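From: Jeferson Fontes
To: building-interiors list
Date: 2020-07-11
Subject: Re: Glazed partitions on the second floor, Vanhove building

> We have the Verketti quote for full-height single glazing to the
> meeting rooms. Their data sheet gives a lab figure of 40 dB for the
> laminated panel. The client wants to know whether that is what they
> will get on site. Also, does the raised floor run through under the
> partition line, or do we stop it at each room?

The lab figure is for the panel alone, in a sealed test opening. On site you have the door, the head detail, the floor void and the ceiling void, and each of them will be worse than the glass. I would not put 40 in anything the client signs. Write the spec around the finished room and ask for a site test in two of the rooms before the rest are closed up.

The door is the usual weak point. Verketti show a frameless leaf with no drop seal on drawing 148. With that leaf, a better panel buys you very little. Ask them to price a framed leaf with a drop seal and side gaskets as an alternate. On the Drisham job we made that change late and had to reorder the floor springs, so do it before the hardware schedule goes out.
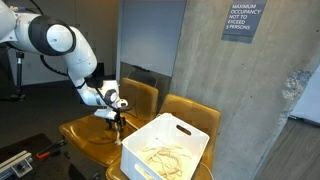 Should the raised floor stop at each room?

Let it run through, and put a barrier in the void directly under the partition track. Stopping the floor means cut panels on both sides of every line, and the electrical contractor loses the route to the floor boxes. The barrier has to be sealed around each cable tray — a loose fit there undoes most of the work.

Same approach at the head. The Sotia ceiling tiles are light and will pass speech from room to room unless the void is closed up to the slab. There are 3 duct crossings on the north side that need a short lined section where they go through the barrier. The mechanical drawings I have show plain duct.

Deflection: the structural notes I was sent don't give a live load figure for the slab edge. Get that before the head channel is ordered. If the channel is too shallow the glass takes load, and if it is too deep you see the gasket from the corridor.

One item I could not find in the set is the manifestation on the glass. The elevations show clear panels from floor to ceiling with no marking at all. Somebody should check the height bands with the local code office and get the film pattern agreed while the architect is still drawing. The lead time on the printed film pushes it into September otherwise.

I can mark up the head and base details if you send the CAD files. The PDF has lost its line weights.

Jeferson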